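Grornthorpe Hall Tabletop Group
Minutes of the April meeting, back room, 7.30pm

Right, I'm doing the minutes again because Rekha Poduval is chairing and says she can't talk and write at the same time (she can, I've seen her do it). Apologies came from the Drelesby lot, who had a clash with their own open evening.

Last month's minutes were passed once I'd corrected the price of the felt pads. I'd written pounds where it should have been pence, which gave a couple of people a fright.

The tables

Most of the evening went on this, so bear with me. We've been talking since the winter about replacing the old brown trestles, and Rekha had got two quotes in. Jurnetti want 300 pounds for each table, delivered and put up. Yeom came in at 176 each, but you fetch them yourself and the legs are extra, so by the time we'd added everything up on the back of the agenda the gap had shrunk quite a bit. Still a gap, though!

We then had a long chat about colour. Half the room wants white tops and half wants anything but. The case for white is that small things show up on it, and small things are what we do: counters, beads, buttons, the little polished stones people bring along for sorting and swapping. On the old trestles a brown stone simply vanishes. I lost one in January and found it at the end of the night under my own elbow. The case against is tea. I said we could all just drink our tea at the hatch, and this went down about as well as you'd expect.

Shiny tops were ruled out fairly quickly. The strip lights in the back room bounce off anything glossy and give Rekha a headache, so whatever we buy has to be matt. A bit of a lip at the edge would be nice too, as half our evenings are spent on hands and knees looking for things that have rolled off.

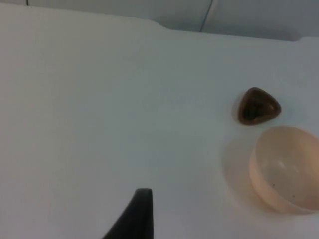
Does a white top need covering between sessions?
A plain cotton sheet is plenty, as long as it's shaken out first and nothing gritty is left underneath it.

We agreed I'd look out some old sheets, and that the cloths for cleaning should be soft ones. No scouring pads, please. I'm going to put a note by the sink, because I know what you're all like when there's a biscuit crumb stuck down.

Somebody asked about rounded corners, and there was a lot of nodding. The trestles have sharp ones and I've had the bruises on my hip to prove it. Jurnetti do theirs rounded at no extra charge. Yeom will do it but there's a wait, and they couldn't say how long.

The vote was for white, matt, rounded corners and a lip if we can get one. Rekha will go back to both firms and ask for a price on exactly that, so we're comparing the same thing this time. She'll also ask if we could borrow one for an evening before paying anybody anything.

Money

We have about 2000 pounds in the table fund, counting the jumble sale and the raffle. I wanted to spend a bit of it on a decent lamp as well and was told, kindly, to wait until the tables are in. Fair enough. I'll bring my own from home for now, if someone can find me the extension lead that used to hang behind the door.

The swap evening

This is on the Friday, doors at seven. Bring your things in a tub with your name on the lid. Last time there were three identical ice cream tubs on the go and it took ages to sort out whose was whose. Stones and shells go on the table nearest the window, buttons and beads in the middle, and anything you can't put a name to goes on the end one, where we can all have a guess at it. That was my favourite table last year by a mile!

Please put out only a few pieces at a time. It's so much easier to look properly at something when it's got a bit of clear space round it, and people did say the piles were hard going.

No sweets on the tables this year, wrapped or unwrapped. Some of the darker polished pebbles look very much like chocolates, and we've a few little ones coming with their grandparents. Refreshments will be at the hatch, and yes, that includes my fudge.

Any other business

The cupboard door is sticking again. Lift it as you pull and it opens fine.

Drelesby have asked to share our tables for their summer show if we've got them by then. We said yes in principle, provided they do the carrying.

Rekha would like the sorting trays back, all of them, washed. If you've got one at home being used for seedlings, she knows.

We finished at ten past nine. Next meeting same time, same room, and it's my turn to bring the milk.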